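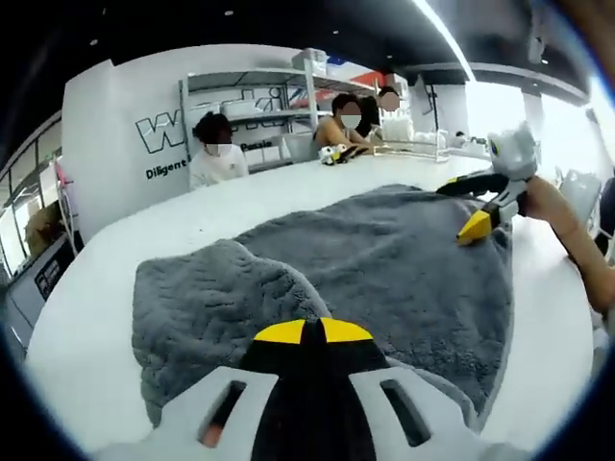 Despina Kontogiannis wrote to ask whether fleece should be folded the same way as a flat cotton blanket, and whether the thirds method we showed in August works for both. It does, with one change. Fleece springs back, so the last turn has to be a roll. A cotton blanket will stay put in a square, and a fleece one left in a square on a high shelf will slide off the pile before long.

The linens part of the Prelbridge household course meets in the workroom with the big white table. The gray fleece blanket is the one everybody learns on. It has a soft pile and shows every fold, which is useful when you are learning and less useful when you are trying to finish.

Gray fleece blanket on the white table
Rumpled along the left, smoother toward the center and right. Start from the smooth part and work out to the folds with the flat of the hand. Pulling at a corner moves the whole blanket and leaves the folds where they were.

The table
Large enough to spread a throw without much hanging over. At home a bed is the next best thing. A floor works too, but fleece picks up lint and hair, and you will spend more time with the brush than with the blanket.

Shelving at the back
White metal, with white storage boxes on the shelves and more containers and other items stacked on top. Blankets go in boxes by weight at Prelbridge, heavy ones low. Vangelis Gkikas would like them sorted by size, and he may be right, but the labels are already printed.

Wire rack on the table
Holding white items. A rack like this is good for small linens because air gets through it. We don't use one for fleece – the wire leaves lines in the pile if the blanket sits there for a month.

Notes on folding, for those who asked:

Lay the blanket with the pile side down. Bring one long edge in by a third, then the other over it. Smooth once along the length. Fold in half, end to end, then roll from the fold. The loose edge should finish underneath.

A throw 50 inches wide comes down to a roll that fits a box 12 inches deep, with room for a second one beside it. Larger blankets need a box of their own. Do not press the lid down on fleece. It recovers, but slowly.

Kalliopi Deligiannis has asked for a sheet on washing. It is being written and will cover cold water, low heat and why we skip the softener.

The next linens session is 7th February. Bring one blanket from home, clean, any size. Khairul Lumbantobing has the sign-up list.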